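4. Waste bins and surface clutter in sleeping rooms

4.1 Background

Most work on household waste starts in the kitchen. The kitchen bin is the largest in the home, it is emptied most often, and it is the one people mention first when asked how they handle trash. The sleeping room is usually treated as a place where little waste is produced. In our visits this was only partly true. The amount by weight was small, but the items were varied, and many of them stayed on a table, a chair or the floor for some time before anyone decided what to do with them.

This section looks at the sleeping rooms in the Gimer and Fanura housing blocks. It asks where the bin stands in relation to the bed and the nearest flat surface, what kind of liner is used, and what sort of items collect on that surface. Kitchens and bathrooms are covered in Section 3 and are not discussed again except where a comparison is useful.

4.2 Rooms and procedure

We visited 17 homes in April. In each home we recorded the main sleeping room as the household normally kept it. Residents were asked not to tidy beforehand, although a few told us they had made the bed or picked up laundry before we came. We did not move anything before recording. After that, the resident was asked to go through the items on the main table or other flat surface and place each one in one of 3 groups: keep here, put away elsewhere, or throw out.

A flat surface was included if it could be reached from the bin in one or two steps. Nightstands were recorded separately from tables, as their use was quite different. The top of a nightstand tended to hold a few items in fixed places, such as a clock or a lamp. A table held whatever had last been put down on it.

Bins were described by shape, lid, liner and location. Weights were taken with a kitchen scale, and any bag holding more than 500 grams was noted as heavy for a sleeping room. Loose textiles were counted as items in the sorting task even when the resident considered them part of the furniture, for example a cloth used to cover a table. We asked about these last, after the smaller items had been dealt with.

The sorting sheet was adapted from the Declercq room inventory, which was written for offices. We removed the categories for paper files and cables and added one for cleaning articles, as cloths and scrubbers turned up in places we had not planned for.

4.3 Location of the bin

In most rooms the bin stood on the floor beside a table or desk. Bins next to the bed were less common. Residents who kept the bin by a table described using it while sitting down, often for packaging and tissues, and some said they would not get up at night to reach it. Those items went on the nightstand until morning.

Open bins were preferred over bins with lids. The reason given most often was that a lid needs a free hand or a foot. Smell was not a concern for most residents, who said that food waste went to the kitchen in any case – though several sleeping-room bags did contain fruit peel and snack wrappers.

Nearly all bins were lined. Bags were folded over the rim, and the bag was often larger than the bin required. An oversized bag takes up room inside the bin when it is not pushed down, and residents in the Fanura block said they flattened the bag by hand after changing it. Small bags made for the bin size were known but seldom bought, with cost and storage space both mentioned.

4.4 Items on tables

The items found on tables fell into a few broad types: packaging, small containers, cloths, and cleaning articles. Books and papers were less common than we had expected from the Declercq inventory. Cloths were the hardest group to sort. A cloth that has been put down in a bunch may be clean, in use, or waiting to be washed, and residents sometimes picked one up and looked at it closely before answering. Packaging took the least time, unless it still held something.

Figure 3 gives a view of one such room. The lined bin is beside the covered table, with the bed behind, and the table holds packaging, a scrubber and several cloths at once. Mixed surfaces of this kind are of interest to us as they put items with very different destinations within a short reach of the same bin.

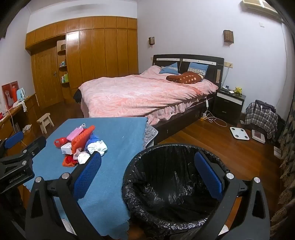

Figure 3. Round bin with black liner next to a cloth-covered table in a sleeping room. A double bed and a nightstand are also visible.

Table covers raised a separate question. Where a table had more than one layer of cloth, residents did not always agree within the household on which layer belonged to the table. We recorded the answer of the person doing the sorting and marked the item as uncertain if another resident objected. Uncertain items were left out of the comparison in Section 5.

4.5 Limits of the room visits

The visits show each room at one moment only. A table that was full when we came may have been cleared an hour later, and a bin described as nearly empty may have been emptied that morning. We asked when the bag had last been changed, but many answers were vague and we have not used them. The weights should be read with the same caution.

The two blocks also differ in how waste leaves the building. Residents in the Gimer block carry bags to a shared room on the ground floor, while the Fanura block has a collection point across the yard. This may affect how often a small bin is emptied into a larger one in the kitchen. The Prakorach follow-up will record the full path of the bag from the sleeping room to the collection point, using the same sorting sheet with the added category for cleaning articles. Rooms shared by more than two people were outside the present visits and will be treated there as a separate group.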